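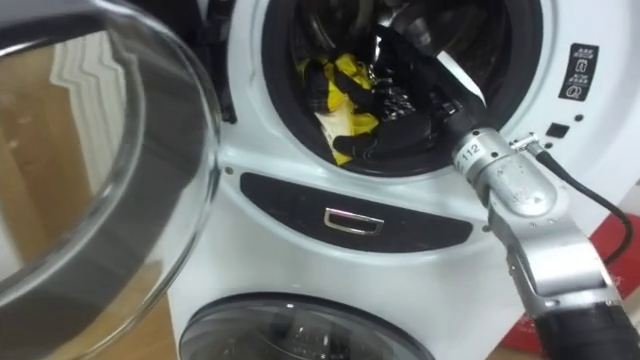 Does the county's cost figure for the Bruvbridge renter credit include households that qualify but never file?

Only filers are in it. The budget office took last year's claims, multiplied by the new credit amount and stopped there. The note under their table says so in small type, and I missed it the first time through.

May, notebook, started 9:40 a.m.

Goal for today is to get our own cost estimate to the point where someone else can rerun it. The ordinance goes to second reading soon and both sides are quoting numbers that don't match. The tax opponents are using a full take-up figure. The sponsors are using the filers-only figure. Neither side says which one it is.

Claims file from the county: 3524 rows. Loaded into Tomar without errors once I changed the date format. Found 207 rows where the same address and the same claimant appear twice. Most look like amended claims, where the second one has a later stamp. Kept the later row and flagged the pair in a separate column so the choice can be undone.

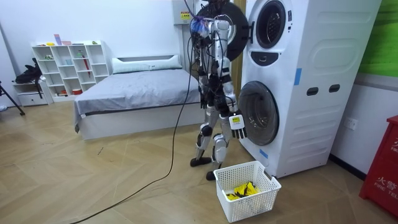 Next problem was the missing rent amounts. 811 rows have a blank in the rent field. At first I thought the clerk had skipped them, but they are nearly all from Flerance, where the old paper form asked for monthly rent on the back page. My guess is that the back pages were never keyed in. Sent an email asking. Until there is an answer I am running it two ways – blanks dropped, and blanks filled with the median for the same ward. The gap between the two runs is large enough that it should be printed next to the estimate and kept out of the footnotes.

Tried borrowing take-up rates from Hellanska, since they passed a similar credit. Not happy with it. Their credit is paid through the property tax bill and passed on by the landlord, so hardly any renter has to apply. Ours needs a form. Using their rate would push our cost up for no good reason. Left it in as the high case and labeled it that way. 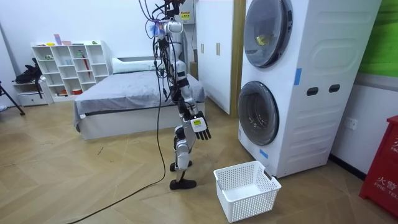
Income cutoff: the draft ordinance says "household income" in section 2 and "claimant income" in section 5. This matters for shared apartments. I used household. Whoever picks this up should check the amended text before rerunning.

Checked 13 rows by hand against the scanned forms. All matched on address and income. One had the rent as a yearly figure, so I need a rule for values that are too high to be monthly. Not written yet.

Left to do:
Yearly rent rule
Reply from the clerk on the Flerance forms
Rerun with the section 5 wording and save it under a new name
Ask the budget office if their total has the amended claims in it twice

Stopped at 4:15 p.m. Both runs are in the shared folder.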